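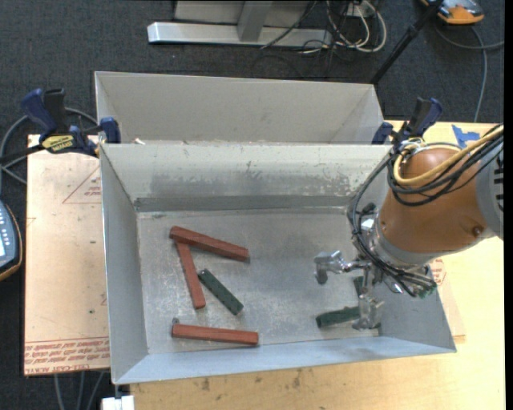
Brarness open metal bin, long size: a review after one winter of hard use

Reading time: 4 minutes

I have wanted to write about this bin for ages, and every time I sit down to do it I end up using it for something else. It is a plain, open, rectangular sheet-metal bin with sloping sides and a flat bottom. There is no lid and there are no dividers. I love it far more than a grown adult should love a metal box!

I bought the first one from Mnguni, the trade supply place out past the rail yard, when our last plastic tub split along the bottom. I'd gone in for another tub. Reshma Ndlovu was at the counter and she talked me into metal, and I've since been back for a second.

The slope

What sold me is the shape of the walls. In a straight-sided box, anything that lands flat against the side is a pain to get hold of - you end up scrabbling at it with your fingernails. With walls that lean out there's room to get a hand down beside the piece and under it. I mostly keep blocks in mine, the reddish-brown and dark green ones, and they don't sit politely in rows. They get tipped in and they land however they like, one end up on its neighbour, another lying right along the near wall. It doesn't matter. You can see every colour from where you stand and go straight for the one you're after.

The long, low proportions help too. My old tub was deep and nearly square, and whatever I wanted was always at the bottom of it. Spread the same load out lengthwise and you hardly have to dig.

How it has worn

Anyone hoping for a bin that stays pretty should look at something else. The off-white on the inner wall has rubbed back to grey in patches, lower down where things knock against it, and there are small dark scratches all through there. The floor is dull and scuffed with pale smears I've stopped trying to shift. None of this bothers me in the least. It's a working surface and it has the colour of one now. I gave it a proper scrub in October with dish soap and a stiff brush, and it came up clean if not new.

The bottom is still flat, too. I've dropped things into it from waist height that I had no business dropping, and a block set down on the floor of it lies level. My tub had a belly in it by the second month.

The noise

All right, it's loud. Tip a full load in and everybody in the building knows what you're doing. Bartosz Szulc works on the other side of the wall from me and his suggestion was a rubber mat in the bottom. I tried one for 2 weeks. It did quiet things down, but grit got underneath and the blocks dragged on it instead of sliding, so out it came. I pour more slowly now, and I leave the big loads until after lunch when he's gone to the front office. Setting pieces down by hand makes hardly any sound at all.

Compared with the others

Before settling on this one I borrowed a Plemel bin from Precious Nel, and it's a nice thing, lighter and a bit cheaper, with a rolled lip that's kind to your forearms. The walls are nearly upright, though, and I missed the slope within the first hour. The Fimex has a slope but comes in one short size only. If your bench is small it could be the better buy for you.

I paid $40 for the first Brarness and would pay it again tomorrow. The second I got for $30 with a dented corner, and I haven't found a single way in which the dent makes it worse.

Small gripes

The outside label leaves glue behind. Warm water and a plastic scraper, five minutes. The size chart on the box gives the measurement at the top opening, so check the base as well if it has to sit on a narrow shelf. And small bits do collect along the base of the walls. I sweep them out with an old paintbrush.

Rating: 5 out of 5

Recent reviews
Plemel folding step stool
Two bench brushes, one clear favourite
Fimex drawer liners, cut to size
Barrett Pennington on choosing a work light

Contact | Copyright Tumelo Maluleke | Back to top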